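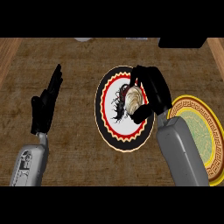

Two robot arms over a brown tabletop with decorative plates (computer rendering)

Indirect Taxation, Unit 6
Composite and mixed supplies: how to tell them apart
Notes prepared by Satish Kartha

Welcome back, everyone. Last unit we spent a good long while on registration and the time of supply, and I know some of you found it dry (I did warn you!). This unit is a bit more fun, I think, and it comes up constantly in practice. The question is a simple one to ask: when a seller hands over several things for one price, what rate of tax goes on the bill?

Please have the Central Goods and Services Tax Act, 2017 open beside you. The two definitions we need are in section 2, and the rule that tells you what to do with them is section 8.

1. Composite supply

A composite supply is made up of two or more taxable supplies which are naturally bundled and supplied together in the ordinary course of business, and one of them is the principal supply. The classic case is goods that are sold packed, insured and delivered. The buyer wants the goods, and everything else comes along for the ride. Under section 8(a) the whole thing is taxed as if it were the principal supply.

"Naturally bundled" is where the arguments happen. Look at how other sellers in the same trade do it, what a buyer would expect to get, and whether one part is plainly the main thing. A single price helps but doesn't settle it on its own — I see this mistake in scripts every November.

2. Mixed supply

A mixed supply is two or more individual supplies, put together for a single price, that do not form a composite supply. Think of a festival hamper with sweets, dry fruit, a bottle of juice and a box of chocolates. Each of those could perfectly well be sold alone. Section 8(b) says the whole hamper takes the rate of whichever item in it attracts the highest rate, and yes, that can be a nasty surprise for a seller who has slipped one highly taxed item in among the cheap ones.

3. A worked problem

Astora sells a gift box for a single price of Rs 2,288 before tax. Inside are a tin of tea, a scented candle and a small notebook. Its competitor Cluvham sells the same sort of tea in the same sort of tin, and charges Rs 186 extra for delivery to the door.

Take Astora first. Tea, candles and notebooks are not naturally bundled in any trade I know of, so we have a mixed supply. Find the rate for each item on the date of supply, pick the highest, and apply it to the full Rs 2,288. Don't split the price among the items, however tempting it looks.

Now Cluvham. Tea and its delivery go together in the ordinary course of business, and the tea is the principal supply. The delivery charge therefore takes the tea rate, even though it has its own line on the invoice.

4. For the tutorial

Elias Hakim is taking the tutorial groups for this unit. Please bring written answers to problems 3 and 14 from the problem booklet. In problem 14, the Kosedov facts are long and a little untidy, so read them twice and mark which items have a separate price before you start writing. Half a page on each is plenty.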